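Every fall, right when the school supply aisles get cleared out and the candles come in, I get the itch to go shopping somewhere that is not my usual grocery store. This year I gave in and spent a whole October day at the outlets in Vellport, and I have been meaning to write it up ever since I got my shoes off.

I hadn't been since they redid the parking, so I left home at 7 in the morning thinking I would beat everybody. I did, and so thoroughly that the doors were still locked! I sat in the car with my coffee and my list, which had boots, a winter coat, bath towels and a birthday present on it, and I added to the list until it ran onto the back of the envelope.

The directory by the main entrance says there are 185 stores. I believe it, because my feet believe it. If you go, start at the far end, past the fountain, and work your way back toward your car. I did it the other way my first time, years ago, and had to carry a lamp the whole length of the place.

My first stop was Durico for boots. They keep the good leather ones along the back wall and the marked-down ones in the middle, all mixed up by size, so give yourself time. I tried on a brown pair, walked away, had a pretzel, and went back for them. The pretzel was very good, by the way — get the one with the cinnamon. 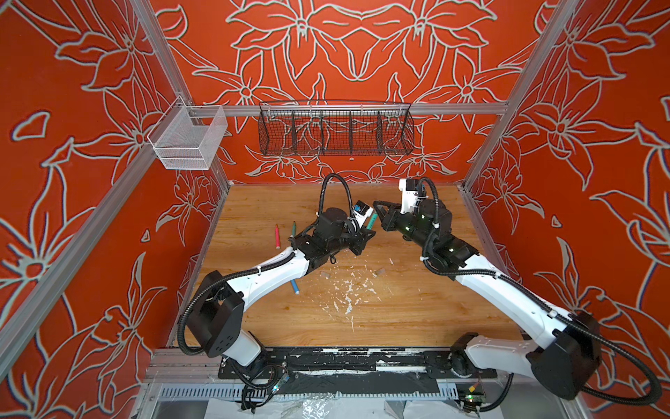
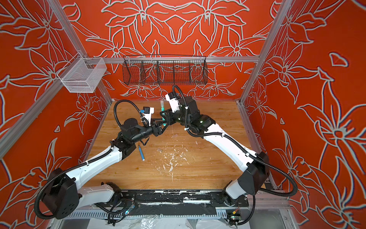 Two arms and a teal marker, over the light wooden tabletop. 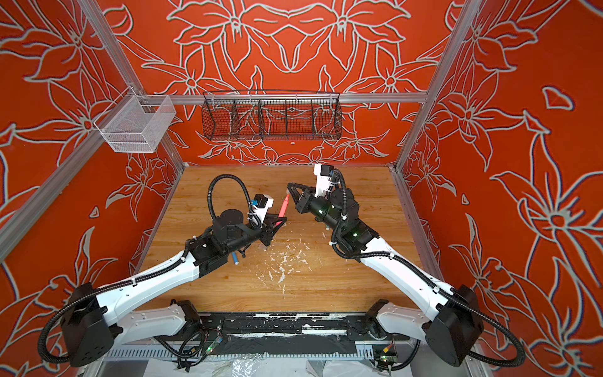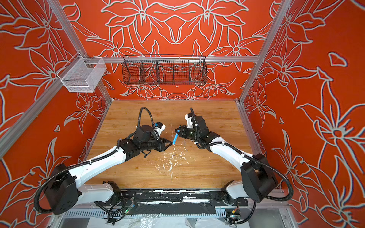 After the boots I went looking for the coat, and that took most of the day. I must have put on every wool coat in Vellport. The one I liked best was at Nogueira, a long gray one with deep pockets and a collar that stands up by itself, and it was still more than I wanted to pay even with the outlet price. The woman at the register told me they take another bit off in January, so I am going to be patient, or try to be. I did buy a scarf there, so I didn't leave empty-handed (I never do, my family will tell you).

Lunch was soup at the little counter upstairs, where you can sit by the window and rest your bags on the other chair. Go before noon if you can. By the time I was done, the line went all the way to the escalator.

Towels I found at Fanumer, which I had always walked past because I thought it was only kitchen things. They have a whole room of linens in the back, thick ones, in colors you would want to live with. I bought 2 bath sheets in a soft green and then stood there wondering about the hand towels for far too long. I left them. I've been sorry about it since.

The birthday present I never did find, so if you have ideas for a person who says she doesn't need anything, please leave them in the comments. I parked in space 1158 and wrote it on my hand, and I would suggest you do the same, as the rows all look alike once it gets dark.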